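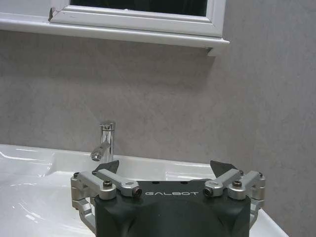
Can one person record demonstrations without a second operator at the keyboard?
One person is enough. Start, stop and discard are all on the left handle of the Forka, and the recording software runs without input until the session is closed.

Forka Remote Teaching Set
Made by Flastance. Page updated 2/7/19.

The Forka is a two-handle control set for showing a robot arm a task from a few steps away. The operator moves the right handle and the arm follows. A trigger opens and closes the gripper. Each run is saved as one file with joint positions, trigger position and wrist video on the same clock.

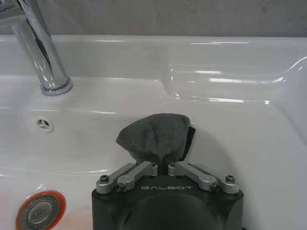

Soft goods need a light trigger. The Forka trigger has 183 steps of travel, and the spring can be swapped without tools. Use the softer spring for cloth, sponges and thin packaging.

For teaching by hand, unclip the right handle and fit it to the Vik collar (sold separately). The operator then holds the arm at the wrist and guides it directly. Files from both methods have the same format.

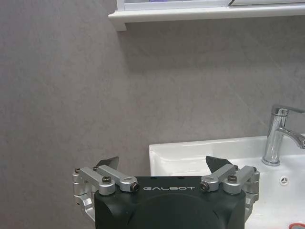

Start positions should vary from run to run. The software keeps a list of past starts and flags any new one that is too close to an earlier one. The limit can be changed under Session, Starts.

In the box
Right handle, left handle, base station
3 trigger springs
4 m cable

Storage: up to 164 runs before transfer
Not for use with Bristetti arms built before October 2017.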